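Can a machine do this chore yet? Tips for the small jobs at home

Readers of this page write to me often with the same question: should I wait for a robot, or learn to do the job well by myself? In September I visited a small workshop in Undale where two arms at a table are being taught household work, and I came home with some opinions.

Floors. Yes, the machine can do it. Lift the chair legs, pick up the cables, and let it run while you are out. The corners you must still do with a brush.

Dishes. Half yes. The dishwasher is very good, but filling it and emptying it remains our work. Put the forks and the spoons in separate baskets and you will save some time in the evening.

Folding shirts. I saw one folded in Undale and it took 15 minutes. The result was quite fine. I fold the same shirt in 20 seconds, with less care.

Spectacles. For me this was the most interesting one. Clear plastic is difficult for a camera, and the side pieces are thin and move when you touch them. Agnes Lamont, who teaches the arms, told me that holding the glasses is easier than letting them go in the right place.

So for now, please clean your glasses by hand, in this way:

Rinse them first under lukewarm water, so that dust does not scratch the lens.
Put one small drop of washing-up liquid on each side and rub softly with the fingers.
Hold the frame at the bridge, and never by one side piece, or the hinge becomes loose.
Dry with a clean cotton cloth. Kitchen paper is too rough, and also the corner of your shirt.
Open or fold the side pieces with 2 hands.

If a screw is loose, turn it only until it stops. A drop of clear nail varnish on the head keeps it there for many months.

My neighbour wants to buy an arm for his kitchen when the price is right. I told him to start with a good drying rack. 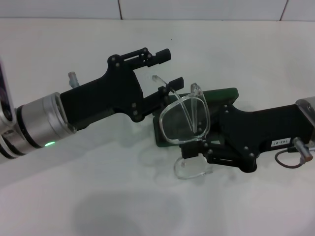
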